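La mano que no soltaba

Llevo desde septiembre con un fallo que me ha quitado más tardes de las que pensaba dedicarle, y lo dejo escrito por si a alguien le ahorra tiempo. También porque dentro de un año no me voy a acordar de nada.

El montaje es el de siempre: robot de torso con dos brazos, manos de dedos articulados y una mesa con objetos pequeños. La tarea consiste en coger cosas y pasarlas de un lado a otro, que es la parte aburrida y la que más falla. El control de las manos va sobre Nolow, y el registro de sesiones lo guardo con Jimeck, que es un programa feo pero que nunca me ha perdido un dato.

El fallo era este. La mano derecha cerraba bien, levantaba el objeto, lo llevaba a su sitio y no abría. El brazo seguía con la trayectoria como si hubiera soltado y se llevaba el objeto de vuelta. No pasaba siempre. En un registro de 1.678 agarres salió 10 veces, y nunca dos seguidas. La mano izquierda, ninguna.

Lo primero que pensé fue en el tapete. El fieltro agarra un poco y los envases blandos se arrugan contra él, así que di por hecho que el dedo se enganchaba en el plástico. Cambié el orden de los objetos, quité los paquetes más blandos, los volví a poner. Seguía igual. Pasó con una caja rígida, y ahí descarté el envase.

Lo segundo fue el cable. El del brazo derecho va por fuera, a lo largo, y en los giros cerrados de muñeca tira. Revisé el conector, lo limpié, puse una brida más floja. Hice una tanda nueva y el fallo volvió a aparecer antes de la hora de comer.
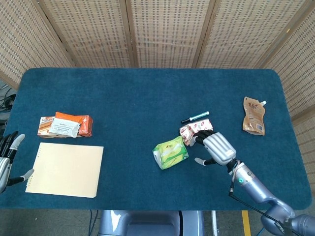
Con el cable descartado me puse por fin a leer los registros, que es por donde tendría que haber empezado. En los diez casos había lo mismo: la orden de abrir salía del planificador, llegaba al controlador de la mano y el controlador la daba por cumplida. Sin error y sin aviso. La posición medida de los dedos, en cambio, no se movía.

El motivo estaba en el límite de corriente. Cuando el pulgar aprieta contra algo durante más de 2.000 milisegundos, el controlador entra en un modo de protección para no calentar el motor. En ese modo mantiene la posición y contesta "hecho" a cualquier orden. La izquierda no llegaba nunca a ese tiempo porque sus recorridos son más cortos. La derecha sí, cuando el planificador se lo pensaba un poco más de la cuenta antes de bajar el objeto.

Es decir, la protección funcionaba bien. El problema era que contestaba una cosa que no era verdad, y que yo me fiaba de esa respuesta sin mirar el sensor.

Esto con un paquete de pañuelos da igual. Lo que me preocupó fue lo otro. En una de las pruebas metí la mano en la mesa para recolocar una caja, convencido de que el robot había terminado, y el brazo volvió con el objeto todavía cogido y me dio en los nudillos. Iba a velocidad baja y no me hizo nada. Pero yo estaba dentro del alcance del brazo por culpa de un mensaje que decía que todo había ido bien, y eso no debería poder pasar.

Cambios que he hecho:

El estado de la mano ya no sale de la respuesta del controlador. Sale de la posición medida de los dedos. Si después de la orden de abrir no se han movido, el brazo se para donde está y no sigue la trayectoria.

El modo de protección ahora se lee aparte, en su propio registro, y se guarda con cada agarre. Antes estaba ahí y yo no lo consultaba.

La fuerza de cierre la he bajado un poco en la derecha. Con los objetos ligeros sobraba.

Y no meto las manos en la mesa sin pulsar antes la parada. Tenía la norma apuntada desde el principio y me la saltaba - por pereza, no hay más explicación.

Repetí la serie completa con los mismos objetos. La protección saltó varias veces, el brazo se detuvo en todas y hubo que rearmar a mano. Es más lento y bastante pesado, sobre todo por la tarde, cuando ya se me acumulan los rearmes y quiero irme a casa. De momento lo prefiero así.

Me queda por mirar por qué el planificador tarda tanto en algunos casos. Sospecho de la comprobación de colisiones, pero todavía no he medido nada. Cuando lo tenga, lo pongo en otra entrada.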